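Drandance: a word list of dance terms from Diltow and the villages nearby

README, last touched 22 November 2018

Hi, and thanks for downloading this! Drandance is a small collection of the words people in and near Diltow use when they talk about their dances – steps, figures, shouts to the band, rude names for people who turn the wrong way. I started it because my aunt kept saying things at weddings that I couldn't find in any dictionary, and then it got out of hand.

What you get is one plain text file with 300 entries. Every entry has the word, how it's said (my own spelling, sorry, I never learned the proper phonetic alphabet), what it means, and the initials of whoever told me. If two people disagreed I kept both meanings and put a slash between them. There's a lot of slashes under L. 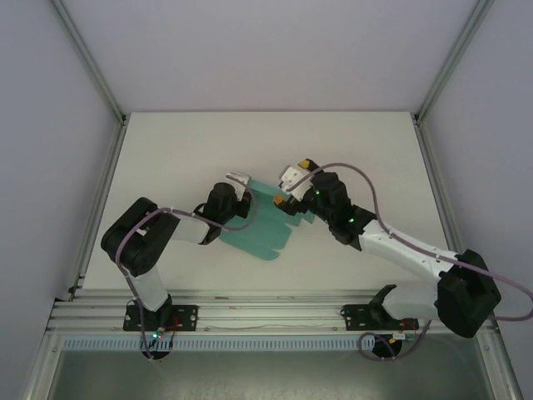
Most of the words come from Irena Witkowska and Eugeniusz Sikora, who danced together for 40 years and still can't agree on what a "lis" is. Irena says it's the quick sneaking step the man does behind his partner. Eugeniusz says it's the whole figure, start to finish, and the sneaking step has no name at all. Kazimiera Nowakowski gave me nearly all the band words, plus the ones I've marked with an x, which you may want to filter out before showing the list to kids.

About the columns: they're separated by tabs. Please don't open the file in a spreadsheet and save it again, it eats the accents. I did this to myself in the first version and had to retype the whole letter S. If a cell is blank, I didn't ask. If it has a question mark, I asked and got a shrug.

The "place" column says Diltow or Erkthorpe. Erkthorpe words are thin on the ground so far (8 of them, all from one very long phone call), so please don't draw any maps from this!
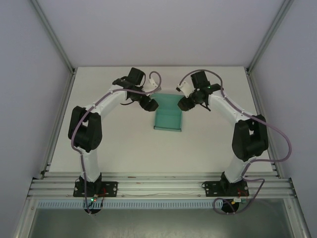 Spelling was the hard part. Roman Krajewska wanted everything written the way the old songbook has it, and I wanted it written the way it sounds, so we settled on the songbook spelling in column one and mine in column two. Search both. "Drandance" itself is spelled five ways in the songbook alone – I just took the one on the cover.

Things I know are wrong: the entries for hand holds are a mess, some of the plurals are guesses, and "stamp" is in there twice with different meanings that are probably the same meaning. Garnet Després has offered to go through the hand holds with me in December, and those fixes will go into version 2.

You can use the list for whatever you like. If you print any of it, please keep the initials in, people do look for theirs. Corrections are very welcome, especially from anyone whose grandparents danced in Erkthorpe. Just send me the word, what it means, and who you heard it from.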